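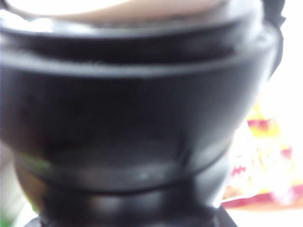 Ticket 2585 – Sarberg countertop composter stops mid-cycle, error light on

Status: Closed
Opened by: Mwajuma Magesa
Handled by: Tatu Ogola, Dirnard product support
Last updated: September 15, 2026

5 comments

Problem as reported

Unit starts a normal cycle, runs for a while, then stops and shows a steady amber light. Lid stays locked until it is unplugged. Bought in June, no trouble until last week. Outlet is shared with a kettle. Scraps are mostly vegetable peels, coffee grounds and some rice.

Comment 1 – Tatu Ogola

Steady amber is the motor overload light. Blinking amber would be the filter. Please unplug the unit, leave it for 24 hours with the lid open, then run it empty on the short cycle. Also try an outlet with nothing else on it. The kettle may draw up to 2000 watts and we have seen units drop out when the two run together.

Comment 2 – Mwajuma Magesa

Left it overnight and through the next day. Moved it to the outlet by the back door. The empty short cycle finished and there was no light. Put in a half load of peels and it stopped again with the same amber light. So I don't think it's the kettle.

Comment 3 – Tatu Ogola

Agreed, that rules out the outlet. Since it runs empty but stops under load, check the paddle next. Lift out the bucket, turn the paddle by hand and see if it moves freely all the way around. Look under it for dried rice or string. Cooked rice sets hard below the paddle hub and the brush that comes with the unit does not reach it.

Comment 4 – Mwajuma Magesa

Paddle was stiff for part of the turn. Soaked the bucket in warm water with dish soap for a couple of hours and pulled the paddle off. There was a ring of hard brown stuff around the hub and a fruit sticker wrapped on the shaft. Scraped it out with a wooden skewer. Turns fine now. One full load done on the long cycle – no light. Will run another before we close this.

Comment 5 – Mwajuma Magesa

Second load finished too. OK to close.

Resolution

Residue and a sticker under the paddle hub. No parts replaced. Customer advised to soak the bucket once a month and to add rice and pasta in small amounts, mixed with dry scraps. Note sent to Nzioka to add the hub to the cleaning page of the manual.

2 people found this helpful
Share 0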